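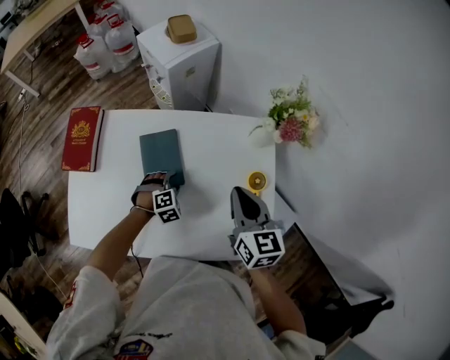 2 min read

Book swap by post — your questions

Updated 8/25/20. Had a lot of the same emails so putting it all in one place. Will add more when I get a minute.

How does it work?
You send a book, you get a book. List what you've got, pick something off someone else's list, post it. That's it really.

What does it cost?
Joining is free. You pay your own postage. Second class is fine, no need for anything fancy unless the other person asks and pays.

How many can I list?
Up to 10 at a time. Swap one, add one. We tried no limit and the list got silly.

Hardbacks?
Yes, but say so in the listing. They cost more to send and people get cross.

What condition?
Readable, all pages there, not mouldy. Pencil notes ok. Pen notes — mention it. Library stamps ok if it's been properly withdrawn.

My book hasn't turned up.
Give it 8 working days then email us. Cernusstead and Wostov members, your post goes through the Dristthorpe depot so it can be a bit slower. Please dont leave bad feedback before then.

Can I drop off in person?
Yes, at the Dristthorpe shop. Side door, the shelf on the left. Put the member number inside the front cover, not on a sticky note, they fall off.

Do you take textbooks?
Only if under 5 years old. Exam boards change everything. Dictionaries and atlases any age.

Childrens books?
Yes please, always short of them. Picture books can go as a pair, 2 for one normal book.

What's the Vídalín list?
Our foreign language list. Mostly Icelandic and German, some French. Same rules, but swaps take longer becuase there are fewer of us on it.

Can I get a book back?
Only if the other person agrees. Ask nicely. We can't make them.

When's the next big swap day?
November, date to be confirmed. Might be by post only again — will email everyone.

I want to leave.
Finish any open swaps, then reply STOP to any newsletter and you're off the list.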